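Ticket: Open day demo station, gripper recordings dropping out
Opened by: Itziar Pastor
Assigned to: Iraklis Nikolaidis
Site: Brimeck, brick room
Priority: high until the visit, then normal
Status: closed, one item moved

Itziar, 9:10 am
The hand-held gripper at the visitor station stops recording partway through a take. The status on the laptop goes from green to gray and the file is saved short. It happened on 2 takes during the rehearsal. The Jetemix group is due after lunch and we want them to try it themselves, so I need this working or I need to know to skip it.

Iraklis, 9:25 am
Which laptop, and is it on the new Vomuvness build or the one from September?

Itziar, 9:31 am
The Qin laptop, new build. I restarted it once. No change.

Iraklis, 9:58 am
Looked at the log from here. The recorder quits when the write queue reaches 1,000 items. The queue should stay close to zero, so the disk isn't keeping up. Please check whether the preview window is open on the second screen, and whether the backup job is running.

Itziar, 10:15 am
Both. The preview was up so people standing at the back could follow along. The backup job started by itself at 10.
Paused the backup. Takes are longer now but the third one still stopped.

Iraklis, 10:22 am
Drop the preview to half size and set it to refresh slower. Don't close it if you need it for the visitors. Also check where the files are being saved. The default in the new build is the shared drive.

Itziar, 10:40 am
It was the shared drive. Changed it to the local folder, preview at half size, backup still paused. Ran 3 full takes, none of them stopped. The queue number barely moves.

Iraklis, 10:44 am
Good. Leave it like that for the day. Write the folder path on the station card so the next person doesn't switch it back.

Itziar, 11:05 am
Done. One more thing. Tracking jumps when several people stand around the station. I think they block the marker.

Iraklis, 11:12 am
Likely. Keep the marker upright on its stand and ask people to leave a clear line between it and whoever is holding the gripper. If tracking is lost, have them hold still and point back toward the marker for a moment. No need to restart the recorder for that.

Itziar, 4:35 pm
Visit is over. The station ran all afternoon with no short files. We lost tracking a few times when the group moved in close, and it came back the way you described. A couple of the Jetemix people asked how long a take can be. I told them about 2 minutes on this setup and that you would confirm. Backup is turned back on. I'm leaving the save folder on local until you say otherwise.

Iraklis, 4:50 pm
Two minutes is fine to tell them. Closing this one. The default save location goes to a separate ticket for the Vomuvness build, assigned to me. Please attach a still from one of the afternoon files and copy the rest off the laptop before it goes back to Qin.

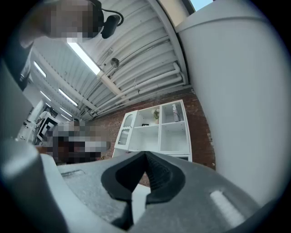 Itziar, 5:05 pm
Attached. Copy is running now. I'll sign the laptop back in when it finishes, and the charger is in the same bag.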